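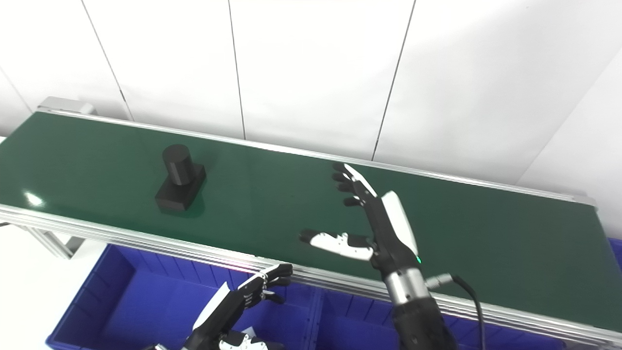

A belt of our own - the packing room gallery

Welcome to the packing room page! I've been promising this one since we moved into the unit at Tutumcombe, and a few of you have written in to ask what the new setup looks like, so I finally sat down with a big mug of coffee and put it together. It's mostly me going on about a conveyor belt. You've been warned.

If you're new: we're Cinisar, a small packing and returns shop. Other people make things, we box them, label them and get them out the door, and when things come back we open them up and sort out what's what. For years we did all of that on two folding tables pushed together, with a gap in the middle that ate pens. The belt came in last December and I still get a little thrill when I switch on the lights in the morning and see it sitting there.

THE BELT

Dark green top, silver aluminum rails down both long sides, gray housing at the end by the wall. I wanted green from the start. I'd looked at white ones and black ones, and the black ones made me nervous, because so much of what comes through here is black too (chargers, cases, boxes, stands, more boxes) and I could picture myself patting around for a lost part like somebody hunting for glasses on a nightstand. Black on dark green isn't exactly high contrast either, but you can see the edges, and at the end of a long shift edges are all I ask for.

The surface is shinier than I expected. You get a bright spot from the overhead light toward the left, and it moves when you move, which drove me a bit nuts the first week. I tried turning off one row of lights and that was worse. Now I don't notice it unless a visitor brings it up.

The rail on the near side is the chunky one, and I love it. It has grooves running along its length, the kind you can slide fittings into, and I have a whole list of things I'd like to hang there someday: a tape holder, a hook for the scissors, a little shelf for the label roll. So far I've hung exactly nothing. The belt came from Bristavix as a secondhand unit, and the fittings catalog they sent with it is 124 pages long. I've read it in bed. More than once.

Cleaning is easy, by the way, for those who asked. Damp cloth, a drop of dish soap, dry cloth after. Don't use the orange stuff. I used the orange stuff and the whole place smelled like a fruit stand until lunch, and the top felt tacky for two days.

BOXES
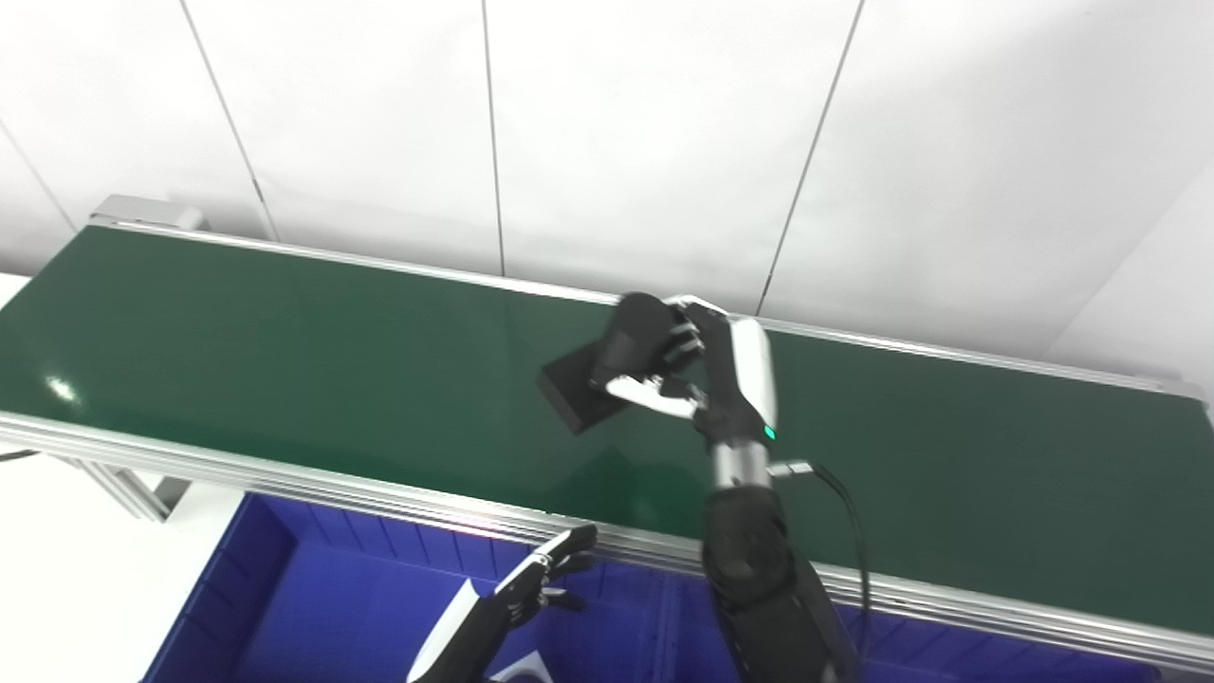 Flat black box on the green belt, blue bin down in front.

Flat boxes are my favorite thing to handle and also the thing I complain about most. They're a pleasure to stack, they take a label nicely, and they slip right into a mailer without a fight. But put one down on a smooth surface and it never ends up straight! I'm not fussy about it anymore. A box at an angle is easier to pick up anyway - you can get your thumb on top and your fingers around the side without scraping your knuckles. When they're all lined up neat and square I end up nudging one crooked just to get hold of it.

The matte black ones show every fingerprint, so when we do a run of those I keep a dry cloth in my back pocket. Our biggest order this spring was 289 boxes for a client called Kasten and I think I wiped every last one of them on my shirt, having left the cloth at home.

For the taller, odder pieces (anything with a block at the bottom and something sticking up out of it, you know the type) I have one rule, and it's to set them in the middle of the belt, well away from the rails. Base down, plenty of space on both sides. They pack better on their own, too, with a twist of paper around the upright part and a folded pad under the base. I used to lay them on their sides and I'm not sure what I was thinking.

THE BLUE BIN

Let me say a few words in praise of the blue plastic bin, because it gets no attention and it holds this place together. It sits down in front of the conveyor, low enough that you can lower things in without reaching. Ribbed walls inside, and dividers, so what goes in the left side stays on the left side. I bought a stack of them in one go and I would do it again tomorrow.

I get asked what the dividers are for. In my head each section is a different kind of thing, and on a good day that's how it works. On other days I find a white thing in with the black things and have to stop and think about whose order it belongs to. I've tried labels on the bins. They fall off. I've tried colored tape, and that fell off too, and then stuck to my shoe.

The pale floor down there helps a lot, at least. Small dark parts show up right away on it, where the old brown carpet used to swallow them whole. When we cleared out the last place I found 93 of those little plastic feet in the pile. We'd been reordering them!

ODDS AND ENDS

A couple of answers to things that came in by email. The far end of the belt stops near the wall because that's as long as the room would let us go, and yes, I measured, and yes, I measured wrong the first time. The support frame under it is aluminum as well, and it's lighter than you'd guess. Two of us shifted it on moving day in around 60 minutes, including a stop to argue about which way it should face. I wanted it facing the window. I lost, and I've come around to it.

I'll add more pictures when the shelving goes up along the back. I still have to pick a color. Right now it's between gray and a green that almost matches the belt but doesn't quite, and I keep changing my mind every time I hold up the sample.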